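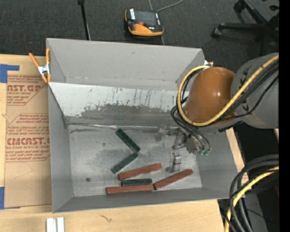
The Last Ferry to Drunen

My grandmother kept the timetable for the Drunen ferry pinned to the inside of her larder door, long after the ferry had stopped calling at our side of the water. It was a yellow card, curled at the bottom, and it had a jam thumbprint over the Saturday sailings. When we cleared the house in December my aunt took it down, looked at both sides of it, and put it in her handbag without saying a word to my mother.

I mention it because that card was what started the argument, and the argument was what got the two of them on to a boat together, after a good few years in which they had hardly managed to sit through a Sunday dinner.

My mother wanted the card. She hadn't known she wanted it until she went to the larder for the flour tins and saw four little pinholes in the paint where it used to be. She stood there so long that I thought she had been taken ill, and then she said, in the voice she keeps for gas bills, "She's had that away, hasn't she?"

Now, my aunt will tell you that she only took it to be copied. She will also tell you that she was the one who was sent down to the landing with the basket every week as a girl, and the one who was sick over the rail, and that my mother only ever made the crossing in fine weather and a clean frock. There is some justice in this. There's a photograph of the clean frock.

The telephone calls went on all through Christmas. I would be peeling sprouts at one end of the kitchen and hear my mother at the other, saying that the boat had been called the Zupan, and then a long pause, and then, "It was never the Sulon. The Sulon was the coal boat." She would hang up and go and wipe something that was clean already. Ten minutes later the phone would ring again and off they would go, about whether the man who took the fares had a beard, and whether you could get a cup of tea on board or only on the landing at Broden, where it came in thick white cups that you had to give back.

It was my aunt who found out that there was still a boat. It wasn't the old one, and it didn't come anywhere near us, but if you were prepared to sit on a bus for 40 minutes you could pick it up at Broden and be across before your sandwiches were warm. She announced this as though she had built the thing herself. My mother said she supposed she could spare the day.

So on a grey, soft sort of morning I found myself at the Broden landing between the two of them, carrying both bags. They had each brought a flask. They had each brought egg sandwiches, cut the same way, corner to corner with the crusts left on, and wrapped in greaseproof paper with the ends tucked under exactly as my grandmother did it. I saw them both notice, and I saw them both decide to look at the gulls.

The boat was a plain little thing with slatted benches, and it was called something neither of them had ever heard of, which I think was a relief all round. We sat outside. The engine made the bench hum, and the water was brown and wrinkled and smelt of weed and diesel, and for a while there was nothing to be said.

Then my aunt opened her handbag and took out the yellow card. She didn't hand it over. She held it flat on her knee with her glove, so that the wind shouldn't have it, and my mother leaned across to see.

"That's my thumb," said my mother.

"It never is. It's Mum's."

"It's mine. Damson. I got a smack for it."

My aunt took her glove off and looked very hard at the thumbprint, and it was a small one, there was no getting away from it, far too small for a grown woman. She ran her finger down to the bottom, where the name of the boat was printed in letters you could hardly make out, and held the card out at arm's length, and then brought it up to her nose.

"Well, I can't read that," she said.

"Nor can I," said my mother, who had her reading glasses on a cord round her neck the whole time.

We were 15 minutes late into Drunen on account of the tide. By then they had eaten each other's sandwiches, and my aunt had been a little bit sick, over the rail, with my mother holding on to the back of her coat.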